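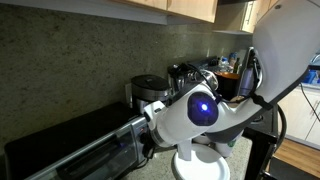 Robot arm at the toaster oven, wrist close to the control panel.

Cable rules for an arm working in an ordinary kitchen?

Posted by Droltau, 12/8/24

I look after one arm in a kitchen we use for household task trials. It works along a normal stone counter with a toaster oven on one side and the stove on the other. I have been asked to write a one-page set of house rules before more people are trained on it, and I'm stuck on two parts.

First, cables. We have one thick cable and one thin one on the outside of the arm, with a strap round the arm where the links meet. Is there a rule on how much slack to leave? I have had two different answers from two people at work.

Second, the oven. Should the arm be allowed to open the door and turn the knob while the oven is on, or only when it is cold? We have a speed limit of 100 mm per second near the counter and a stop button by the door. I have a risk assessment from a previous site (Grovness) but it was written for a packing bench and says nothing about heat.

Orla Gilmartin

There's no single slack figure that will suit every arm. Start with the manual for your model, which should give a minimum bend radius for any cable supplied with it. For cables you have added yourselves, use the cable maker's figure.

Then do this with the arm in slow manual mode. Move each joint to the furthest point your task allows, one at a time, and then the awkward combinations, especially wrist turned and elbow folded. At no point should a cable pull tight or get pinched between links. It should also not hang low enough to catch a pan handle, a tap or the oven door. A loop that looks tidy when the arm is parked can drop a long way when the elbow comes down. Write down the joint limits you tested and set them in the software, otherwise the test only holds until somebody changes the task.

Straps: firm enough that the cable can't creep, and not so tight that they crush it. We check ours every 30 hours of running and mark the edge of each strap with a paint pen. If the strap has moved off its mark, the cable gets looked at before the next run.

On the oven, I would write two separate rules. Cold work is your normal rule. Hot work needs its own assessment, a named person at the stop button the whole time, and a check of what temperature the gripper fingers and nearby cables are rated for. Don't guess at this. Also decide beforehand what the arm does when it is stopped with the door open. Ours stays put, and a person waits for the power light on the controller to change before going in with gloves.

For the paperwork, ISO 12100 covers the general method for risk assessment. ISO 10218 is for industrial robots, so a kitchen is a poor fit, but the parts on stopping and safeguarding are still worth reading. Don't reuse the packing bench one. Begin again with a blank sheet.

Gornavero

Agree about the blank sheet. I'd add a rule for the counter. List what is allowed to be within reach and put everything else away before the run, bottles and glass first. Ours is 11 lines long and taped inside a cupboard door. People do read it.

100 mm per second sounds fine to me but it depends what it's carrying.

Ní Bhriain

just zip tie everything down tight, never had a problem with ours in two years

Orla Gilmartin

Please don't do that across a joint. A cable tied tight on both sides of a moving joint has nowhere to go, and the damage is usually inside the jacket where you won't see it.

Droltau

Thanks, this helps. I ran the joint test this morning and the thin cable needs moving, so that will be done before anyone else is trained. Cold work only for now. Orla, do you log the strap checks on paper or with the run records?

Orla Gilmartin

With the run records, same sheet, initials in the last column.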